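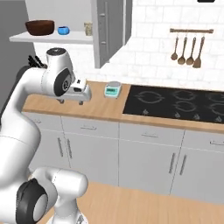

The simulated kitchen used for the tasks of the Jultimeck student project.

Home | Projects | Join us | Calendar | Contact

Call for participants: Jultimeck kitchen robot project

The Jultimeck student project is looking for four new participants for the coming season. We are a student group at Campbell, and we teach a robot arm to do small kitchen jobs in simulation. At the end of the season we enter the Miramix student competition, in the household category.

Two of the places are for programming and two are for task design. You may apply for both, but please write which one you prefer.

Programming participants will write and test the motions of the arm: reaching, grasping, putting down, and going back to a safe position. Our code is in Python. You should be able to read a program written by another person and change it without breaking it. Experience with robots is welcome but we do not demand it.

Task design participants will prepare the tasks. This means to decide what the arm must do at the counter, for example to place an object on the kitchen scale, or to bring a wooden spoon from the rail to the cooktop. You will also write down when a task is counted as done. For this work you need patience and clear writing more than programming. Students of design, food science or languages have a good chance here.

What we ask from you:
- to be a registered student at Campbell, in any year and any department
- to come to two meetings each week, in the evening
- to keep a short work log in English
- to stay with the project until the competition in January

What you receive: access to the Unarix computer room during the whole season, help from an older member in your first weeks, and a certificate of participation. Course credit is possible in some departments - please ask your adviser before you apply. The work is not paid.

You do not need to own a strong computer. The simulation runs on our machines, and from home you can connect to them with an ordinary laptop.

How to apply: send one page about yourself to Karine Boychuk, project coordinator, through the contact form on this site. Write what you study, which place you prefer, and one thing you have built, repaired or organized. It can be small. Please do not send a full resume or letters of recommendation. The last day for applications is June 14, 2026. We answer every person who writes, and we invite the selected applicants to a short talk, in the room or online.

Questions before applying can go to Karine by the same form.

Share | 2 comments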